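Coleck Help > Phones > Set-up guide

Section 2: Moving your contacts and photos to a new Nemberg phone

1. Charge both phones to 100% and place them side by side.
2. On the old phone, open Settings, then Transfer, and tap Send.
3. On the new phone, tap Receive and type in the code shown. 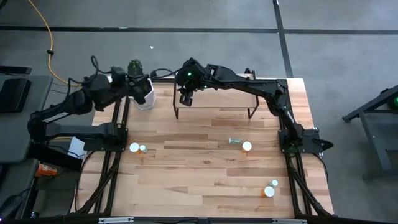 White cup near a back corner of the striped wooden tabletop.

Note: Messages are copied last. If error 303 appears, restart both phones and repeat step 2.

Caution: Do not remove the SIM card during a transfer.

Related articles
Setting up a Trarer SIM
Freeing up storage
Changing your ringtone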